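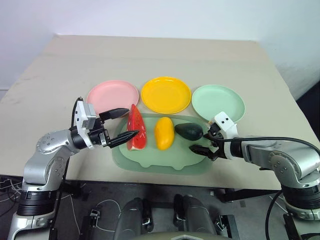
The spring half of the Suren Lunch Club grant has gone by faster than any of us expected, and I'm glad to be able to tell you that the club is in good health. We set out in October to offer a hot midday meal to older neighbors in Laing, and we have now served 300 of them, which is a number I had to add up twice before I believed it. The new kitchen hours suit people well. Fruit has become the part of the meal our guests talk about most, so we put it out on the table with the round plastic plates and let everybody choose for themselves. It does slow the line a little, but the line is where half the visiting gets done!

Money first, as I know you will want it. We are inside the budget on food and a bit over on transportation, mostly on account of the van needing two new tires and a battery in the same cold week. I have moved a small sum across from the printing line to cover it, as your letter allowed, and the receipts are in the folder we mailed you. 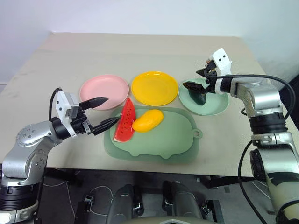 Suren Lunch Club, Laing
Report to the Florkodwood Fund, 9th May

Now for the things that have not gone so smoothly. The Rarkum side of the van route still has only 4 regular riders, and we had hoped for 13 by now. Several people over there told us the pickup was too early, so we are moving it back half an hour and will see what that does. We also lost our dishwasher for most of a month (the repair part kept being sent to the wrong address), and washing up by hand made for some long afternoons, though I must say the singing improved.

Over the summer we plan to try a lighter menu, with more salads and cold soups, and to ask guests for recipes they would like to see on the board. The next set of figures will come to you in October, together with the guest survey.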